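Cloth folding policy: is it worth labeling first-grasp points by hand?

Mitali Debnath
We are training a two-arm policy on teleoperated cloth demos and have 3314 episodes so far. A paper from the Urar group marks the first grasp in every episode and trains a separate grasp head on it. Has anyone compared that with plain imitation? Our cell is below.

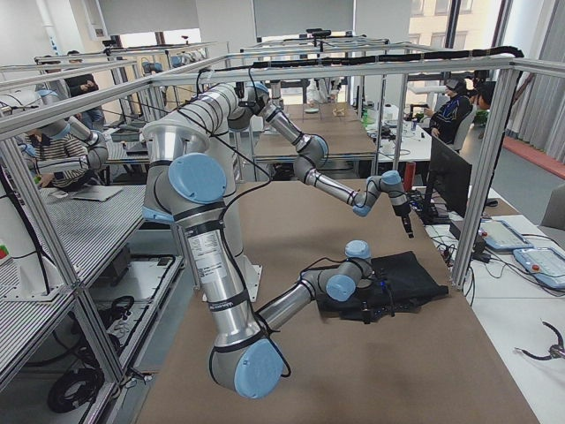 Two arms, one frame, one gripper down in the black cloth.

Karim Salameh
We did, on a smaller set. With 184 labeled episodes the grasp head missed the hem less often than plain imitation. Label from the wrist view if you can. Dark fabric hides its edges from farther away.
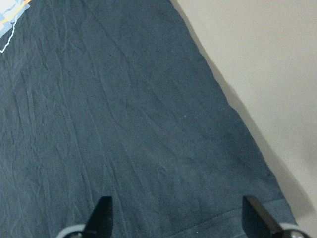 Wrist view, fingers open over the cloth near the hem.

Keep the head view as an input too. The wrist camera can't tell the policy what the other arm is doing.
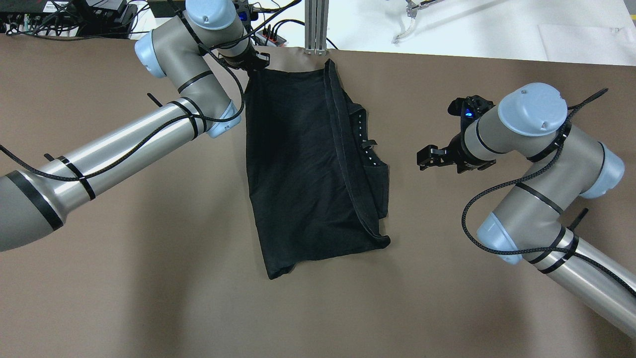 Head view. Left gripper on the top edge, right one open.

Jonas Koller
Just collect more data.

Liesbeth Verhoeven
I'd label a subset. Past almost 40 percent coverage we saw no further gain in Drarnel, our internal benchmark. Include corners as well as hems.
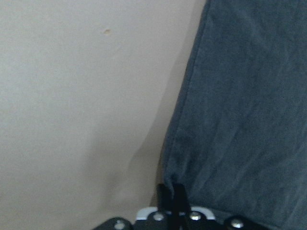 Liesbeth Verhoeven
Research engineer, Kinell

Mark the fingertip position at gripper close, and the frame five steps earlier. Regrasps get their own label. If you merge them with first grasps, the head learns an average of the two and lands in between.

Share (5)

Comments

Uriel Núñez: Does the subset have to be random?

Liesbeth Verhoeven: Ours was, within each garment type.

Mitali Debnath: Thanks, starting with the hems in January.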